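What happens to your food after you swallow it?

Print this page
E-mail this page to a friend
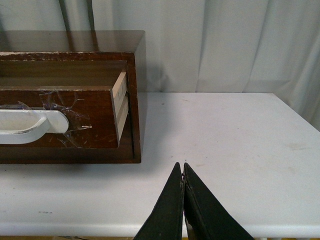 Your body needs food for energy, for growing and for mending itself when you are hurt. A cheese sandwich cannot do any of these jobs until it has been broken into very tiny pieces. The work of breaking it up is called digestion. This page was prepared by the Hartley Children's Health Library for readers aged seven to eleven.

It starts in the mouth

Your teeth cut and grind each mouthful. At the same time, a liquid called saliva makes the food soft and slippery. Saliva also begins to change starch, which is found in bread, rice and potatoes, into sugar. If you chew a plain piece of bread for a long while, you may notice that it begins to taste sweet.

When you swallow, the food enters a tube called the oesophagus (say "ee-SOFF-a-gus"). It does not simply drop down. Muscles in the wall of the tube squeeze behind the food and push it along – this is why you can swallow even when you are lying flat.

Inside the stomach

The stomach is a stretchy bag with strong walls. It churns the food and mixes it with acid and other juices until it looks like thick soup. The acid kills many of the germs that arrive with a meal. A layer of slime, called mucus, protects the stomach from its own acid.

A large or fatty meal stays in the stomach for longer than a small, light one. You may still feel full several hours after a big dinner.

The small intestine

The next part is called "small" because it is narrow. It is in fact very long, and in a grown-up it can measure 6 metres. It fits inside you because it is folded and coiled.

Juices from the liver and the pancreas finish breaking up the food here. The useful parts, called nutrients, then pass through the wall of the intestine and into the blood, which carries them around the body.

The large intestine

Some parts of food, such as the skins of sweetcorn, cannot be fully digested. They move into the large intestine, where water is taken back into the body. What is left becomes solid waste and leaves when you go to the toilet. Foods with plenty of fibre, such as beans, oats, fruit and vegetables, help this to happen easily.

When something feels wrong

Most tummy aches go away without treatment. You should always tell an adult you trust if a pain is very bad, if it keeps coming back or if you see blood when you use the toilet. There is no need to feel embarrassed. Doctors and nurses talk about these things every day.

Words by Lovely Cruzado. Checked by Manouchehr Ansari.
Page last reviewed: 14th December

Print this page
E-mail this page to a friend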